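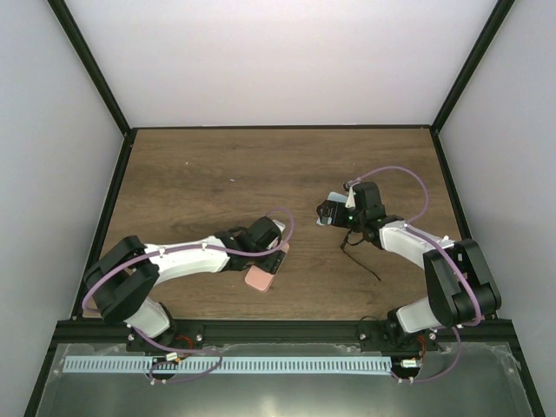
**Can the Zendus two-arm station do household and shop-floor chores without supervision?**

At present it can carry out a small number of short, repeatable tasks with light objects, provided that a trained operator prepares the surface, chooses the task and stays within reach of the stop control. It should not be relied upon for general tidying, for work with liquids, or for any task in which the order of steps may change.

## 4. Preparing the station for a chore trial

This section applies to stations running Zernex control software, release 2512. It sets out how a chore trial is prepared, run and recorded. Operators who have not completed the Wutby site induction must not proceed beyond step 3.

### 4.1 What may be attempted

Tasks are placed in one of two classes.

| Class | Typical work | Supervision |
|---|---|---|
| A | Picking up, moving or setting down a single light object | Operator present |
| B | Work that needs both arms on the same object, including folding and opening | Operator present, second person in the room |

Tasks outside these classes require written approval from Mekdes Lencho, Station Safety Lead. Approval is given for one task at a time and lapses when the software release changes.

**Note:** Flat objects lying directly on the work surface remain difficult. The fingers need an edge to close on, and a thin object offers very little. Trials with flat objects should be entered as Class A, and a higher rate of missed grasps should be expected.

### 4.2 Before switching on

1. Check that the stop control is released and that the power switch is in the off position.
2. Clear the work surface of everything that does not belong to the trial. Wipe away dust and crumbs with a dry cloth.
3. Inspect the cables along both arms. Each must have enough slack for the wrist to turn fully, and none may lie between the fingers.
4. Confirm that the mounting screws on both base brackets are tight. If a screw turns under finger pressure, stop and report the fault.
5. Place the trial objects within reach of the arms. Leave a clear gap between objects intended for different arms.

**Caution:** Do not adjust a cable while the arms are powered. The elbow can move without warning when a holding position is released.

### 4.3 Running a trial

1. Switch on the station and wait for both arms to report ready.
2. Open the task list and select the chore. Check that the objects named on the screen match those on the surface.
3. Set the speed to Low for the first attempt of any session.
4. Start the trial. Keep both hands outside the enclosure until the arms have returned to rest.
5. If an object is dropped, allow the station to make its second attempt. It makes no more than 2 attempts and will then pause.
6. Once the station has paused, press Stop before reaching in.
7. Record the result as Completed, Completed with help, or Not completed. A trial in which the operator moved an object by hand, however slightly, is Completed with help.

A session consists of 16 trials. If it is cut short, the sheet must be kept and marked Incomplete.

**Caution:** Glass, blades, hot items and open containers are not permitted in either class.

### 4.4 Reading the results

The results describe one task, with one set of objects, on one surface. A station that places a sponge correctly throughout a session has not been shown to clean a kitchen, and reports must not suggest otherwise.

In the April review, Etenesh Shiferaw compared the Class A sheets from the Wutby and Shirazi sites. Of 52 trials with soft objects, 16 were entered as Completed with help. Most of these concerned an object that had to be turned before it could be gripped. The review recommended that household use remain outside the scope of this manual, and that shop-floor use be limited to sorting and placing under supervision.

### 4.5 Shutting down

1. Return both arms to rest from the task list. Do not push them into position.
2. Remove the trial objects.
3. Switch off the power and press the stop control.
4. File the session sheet and note any cable wear under Remarks.

For faults reported during a session, see Section 7.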